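About Cemau

Cemau collects hand-work examples for companies that train robots. Loretta Blackwood and Kausar Usmani started the company after several years of writing motion code for packing lines. They wanted a faster way to teach a machine a new job.

What we do

Our collectors do everyday tasks with a hand-held gripper: folding towels, sorting parts, putting groceries away. Each try is recorded from start to finish. Our reviewers then watch it, label it and either keep it or throw it out. Clients receive the kept examples with notes on the task and the objects used.

Where we work

We have 2 collection sites and a team of 22. Paloma Rosenthal runs the floor at the Mansilla site, where setups are changed every morning before 9. New collectors train there for two weeks before their recordings count toward a client order. Collectors wear head cameras for some jobs, and padded finger grips are checked at the start of each shift.

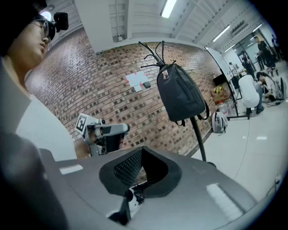 Work with us

We hire collectors in October and again in spring. No robotics background is needed, but you should be comfortable doing the same task many times. Write to Leilani Calloway in the Mansilla office for open positions. Questions about data orders go to Myrtle Yazzie.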